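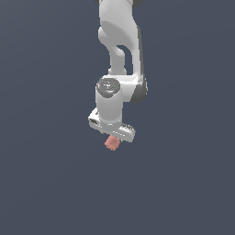
Ticket: arm purchase, Venbridge cell — quote doesn't match plan
Status: waiting on vendor
Opened by: Ewan Cowie
Priority: high, budget closes end of December

9:10 am
Quote from Ullodby came in at 1,628 for the gripper hand plus mount kit. Budget line says 996. Arm itself is fine, already approved. Need to know which one is wrong before I sign anything.

9:45 am
Found part of it. They priced the hand with the long finger set. We don't need long fingers, parts are small blocks. Asked for short set, same hand.

11:20 am
Zinport sim licence also missing from the plan. Trial has 19 days left. Sim is set up with the white arm and parallel hand, pink test block, no table or floor loaded yet. So can't check reach to the conveyor from it. Don't order the pedestal untill that's done.

1:05 pm
Ullodby called back. Short fingers OK but mount kit is sold seperately now, new part number to follow. Lead time 50 days either way. That pushes install past our slot at Venbridge — need to ask if they can move it.

2:30 pm
Tôn line has a spare mount kit on the shelf. Same bolt pattern? Drawing says yes, drawing is old. Someone please measure it.

4:15 pm
Revised quote not in yet. Holding the PO. Will not split the order unless finance says ok in writing.

Open: bolt pattern, revised quote, sim licence, install slot.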